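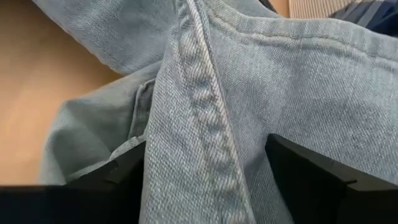
How often should you wash a pair of jeans? When they look dirty or start to smell, and for me that comes to every nine or ten wears.

I have been asked this a few times since I wrote about the washing machine in March, so I thought I would put down what I do with denim from start to finish. I am no expert. I own more jeans than I need and I have ruined a couple of pairs.

The oldest ones are the pale blue pair. They have faded in patches and the thick seam has gone nearly white along the ridges, where the colour has rubbed off. I like them that way. The seams are always the first place to go, as they stand up from the rest of the cloth and catch on everything, including the inside of the drum.

So they go in inside out, zip done up, button fastened. I wash them at 30 with other blues and a small amount of liquid. I used to use powder, but it left white streaks in the creases of my darker pair and I had to rinse them again. The liquid I buy now is Drondurel, from the hardware shop on the corner. It doesn't smell of much. A bottle gives 18 washes according to the label and I get a few more out of it by under-filling the cap.

Spin speed is 600. The machine will go a lot faster, but the legs come out twisted like rope and the creases set in. The drawback is that they come out heavy and take a day and a half to dry indoors.

I don't tumble dry them. I give them a good shake, pull the side seams straight while the cloth is still damp, and hang them by the waistband – two pegs, one at each side. In summer they go on the line, still inside out. Leave them out in full sun the right way round and the fronts will fade more than the backs.

I never iron jeans. I fold them in half lengthways, then in three, and they stand up in the drawer in a row. Until last winter I just bunched them up and shoved them in, and could never find the pair I wanted.

The next job is mending. The black pair from Kushnir has a hole starting at the inner thigh, and the shop wanted 19 pounds to patch it. I have bought some iron-on denim for much less and will try that first. If it peels off in the wash I will pay up.

Posted 16 Aug 2019 in Laundry, Clothes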